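Tolerancia de pliegue

El aviso entró a las 6:40 del miércoles, con código 966. En la tabla de Erport, el 966 corresponde a «parada por discrepancia de par en muñeca» y exige presencia física. Me asignaron el desplazamiento porque era la única técnica de guardia en la zona norte.

La planta de Ziletti tiene tres líneas de ensobrado. En la segunda trabaja un brazo Ishida de seis ejes que toma la hoja impresa, la pliega en tercios contra una regla y la deposita en la bandeja. Lo hace a ritmo constante, con un límite de fuerza de 50 newtons en la pinza. Encontré el brazo detenido a media altura, con una carta a medio doblar entre los dedos. El vallado estaba abierto. El enclavamiento de la puerta indicaba cerrado.

Apliqué el bloqueo y etiquetado antes de entrar. Después descargué el registro.

El registro contenía 134 ciclos anómalos en un turno. En todos ellos la pinza había superado el límite al final del segundo pliegue, durante menos de un segundo, sin generar alarma. La alarma saltó en el último, cuando el operario metió la mano para retirar una hoja torcida. El parte de enfermería decía contusión en dos dedos, sin fractura. El operario había vuelto a casa en su propio coche.

Un sensor de par descalibrado produce un error en todo el recorrido. Aquel error aparecía solo en el pliegue. Revisé la configuración y encontré una modificación de noviembre: alguien había cargado una trayectoria nueva, aprendida de demostraciones humanas, suministrada por Jilano. La ficha de entrega indicaba el origen de los datos: una sola persona, sentada ante una mesa, doblando cartas a mano durante varias jornadas. Abrí el material y lo revisé a velocidad reducida.

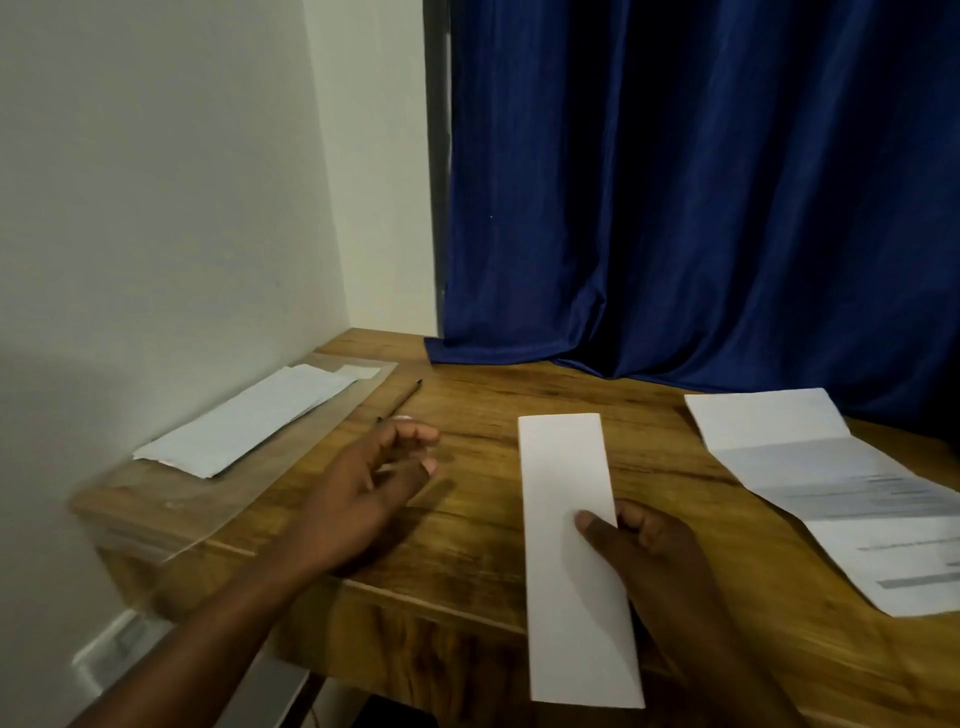 A la tercera hora detecté el gesto. Al cerrar el segundo doblez, la persona pasaba el pulgar por el papel y apretaba. Era un movimiento breve y firme, el de quien quiere que el pliegue no se abra. No figuraba en la especificación de tarea. El modelo lo había tomado como parte del trabajo y lo reproducía con un actuador que no sentía el papel.

Quedaba explicar por qué el límite no había actuado. La respuesta estaba en el filtro. La trayectoria de Jilano traía su propia ventana de promediado, más larga que la de fábrica, y al cargarla se había sobrescrito la original. Un pico corto, promediado, quedaba por debajo del umbral. El enclavamiento era otra avería, anterior e independiente: un imán de repuesto pegado al sensor con cinta aislante. Lo fotografié y lo dejé en una bolsa con fecha.

Restauré la trayectoria de fábrica y el filtro. Sustituí el interruptor de la puerta por uno codificado. Hice veinte ciclos en manual y doscientos en automático con la célula cerrada. Ningún pico. Las cartas salían con el doblez algo abierto, dentro de tolerancia.

El jefe de turno tomó una de la bandeja, la miró y preguntó si podían quedar como antes. Le dije que no con esa pinza. Anotó algo y dejó la carta sobre la mesa de inspección, donde empezó a desplegarse despacio.

Redacté el informe en la furgoneta. En «causa raíz» el formulario ofrece tres casillas: equipo, programa, persona. Marqué programa y equipo. Volví a abrir el vídeo y miré el pulgar dos veces más. La tercera casilla la dejé en blanco y envié el informe a las 15:10.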